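Ticket 3385: Laundry basket, common room, Gistirwood
Status: open (reopened, closed, reopened)
Opened: Thu 9 January

Problem as reported: laundry goes into the basket and stays there until it becomes furniture. The basket is the oval Puvik, tan rim, two white handles, bought to fix ticket 417, "clothes on floor." It now lives on the floor, so in a sense we have merged the two.

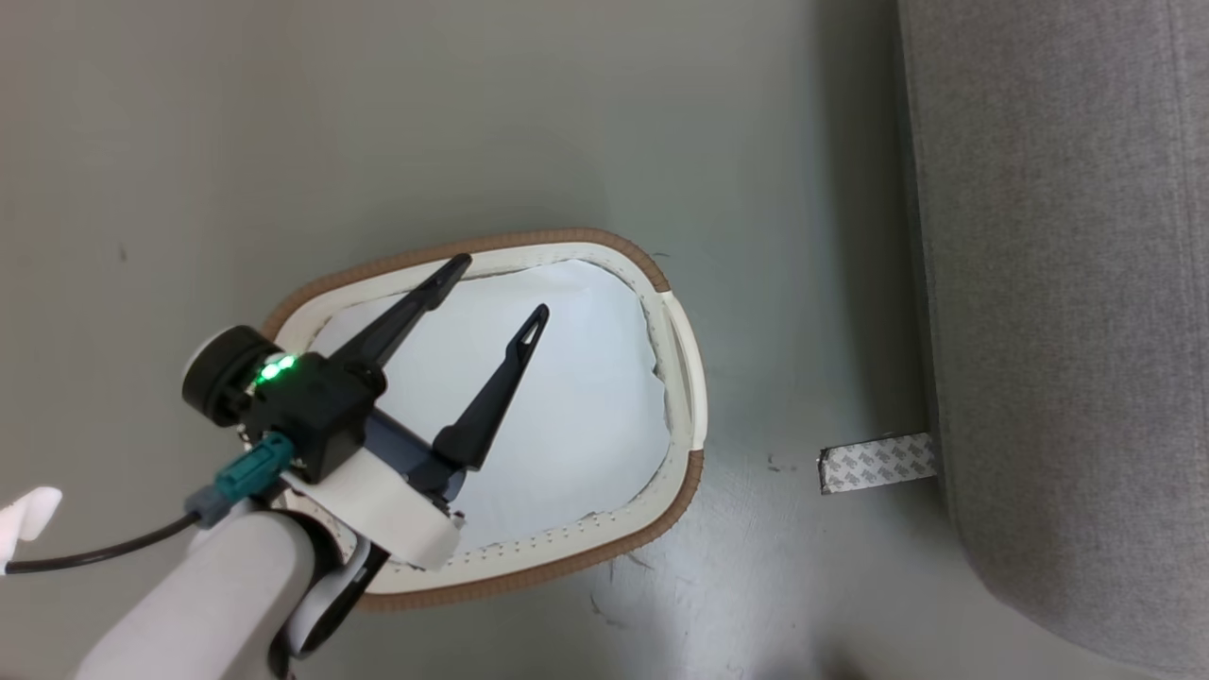

First thing tried was emptying it completely and putting it back with only the white liner in. I gave it one evening. By breakfast it had attracted a sock, and socks bring friends.

Second thing tried was moving it along the wall, on the theory that people drop things where the basket is. They do. They also drop things where it used to be.

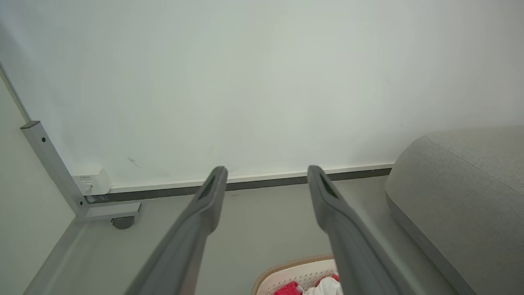
Lozano desk replied that the liner should come out and go through with every load, and asked whether we had considered a lid. We have considered a lid. A lid is a shelf for more laundry.

Liner washed at 96 degrees as per the desk's advice. Very clean. Slightly smaller opinion of itself at the corners.
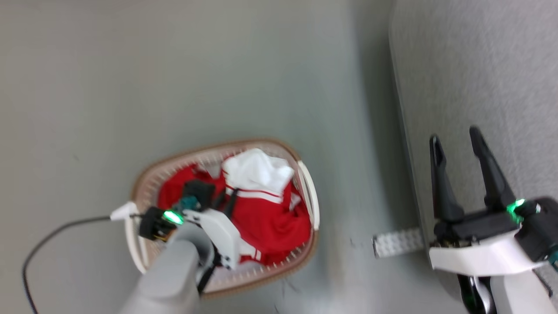 Logged by: Falance house desk
Entry 4, ticket 3385

Red and white in together again. I have put up a note about this. The rule is reds on their own, whites on their own, and anything that is both gets a cold wash and a color catcher sheet. A box of 50 sheets is on the shelf over the machine and is meant to last until March.

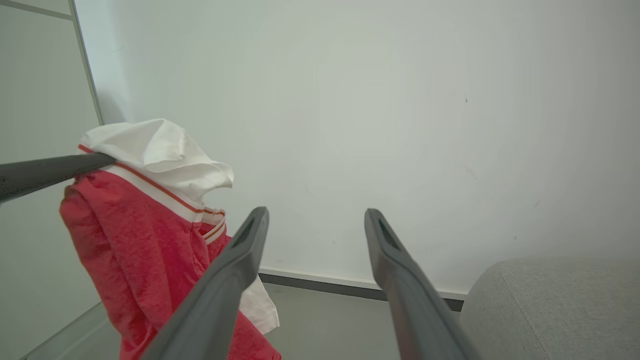
Striped trim counts as both. So do white linings, which is where the pink shows up first. Shake things out before sorting, check the pockets, and turn sleeves the right way round.

Next step: second basket, whites only. Ordered. Leaving this open until it arrives and fills up.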